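The Shelf in the Middle of the Room

For most of its working life, the Lulau workshop kept its supplies against the walls. Materials arrived, were signed for, and were placed wherever a length of baseboard happened to be free. The arrangement served a small membership well enough. By the time the register reached 297 names, it had become the subject of more complaints than any other matter brought before the management.

The response, adopted last December, was to take storage off the perimeter and give it a place of its own in the open floor. The decision was not universally welcome. Several long-standing members argued that a shared room should be kept clear at its center, and that anything standing there would divide one group of users from another. Others pointed out that the room was divided already, by piles.

Rochelle Calloway, who oversees the premises, favored open shelving from the start. Closed cabinets had been tried in the previous building on Nollitz Street, she recalls, and had become a place to put things one did not wish to deal with. "A door gives people permission to forget," she says. "With an open shelf, the person at the next bench can see what you left, and so can you."

The principle now governs the whole system. Metal shelving was chosen over wood for its open sides, which let daylight travel across the room and allow people on either side to see one another. The shelves are held to a few simple rules. Heavy goods and cartons belong low. Items in current use belong at the middle height, where they can be reached without bending or climbing. Nothing is to be stored above the shoulder of the shortest regular user, a provision that was debated at some length and passed by a narrow vote.
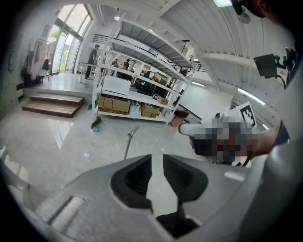
Cartons have proved the most persistent difficulty. A cardboard box is free, stackable and the right size for almost anything, and members are reluctant to part with a good one. It is also opaque. Under the present rules a box may remain on the shelving for 24 days, after which its owner is asked either to unpack it or to take it home. The date of arrival is to be written on the side facing the benches. Calloway concedes that compliance is uneven -- some boxes are dated in a careful hand, others with a scrawl that might be a seven or a one -- but she considers the rule a success on the whole.

Bags present a different problem. They cannot be stacked, they slump, and they invite the addition of further items until no single person can account for the contents. The workshop considered banning them and settled on a compromise, under which a bag may stand on a lower shelf between two firmer objects that will keep it upright. Members of the textile group, who bring nearly everything in bags, had pressed for this provision in writing.

The floor beneath and beside the shelving was originally to be kept entirely free. In practice, containers in daily use tend to return there, and the rule has been relaxed for those with lids or handles. A bright color is encouraged. The reasoning was set out in a memorandum by the Jayawardena studio, which advised on the layout: a person carrying a long piece of work does not look down, and a pale bin on a pale floor will be found with the shin.

The question of labels remains unsettled. Drukel, a bookbinding group that uses the room in the evenings, has proposed a printed card for each shelf, stating what belongs there. The opposing view holds that a card describes the shelf as it was on the day of printing, and that members will obey the card long after the need has changed. A trial is under way on 2 of the shelves, with handwritten slips that may be altered by anyone who initials the change. The slips have so far been altered frequently.

Visitors from other workshops have asked for the rules in printed form. A single sheet is kept at the front desk for the purpose. It includes the carton rule, the provision on bags and a diagram of the recommended heights, and it is due to be revised once the trial of the handwritten slips has ended.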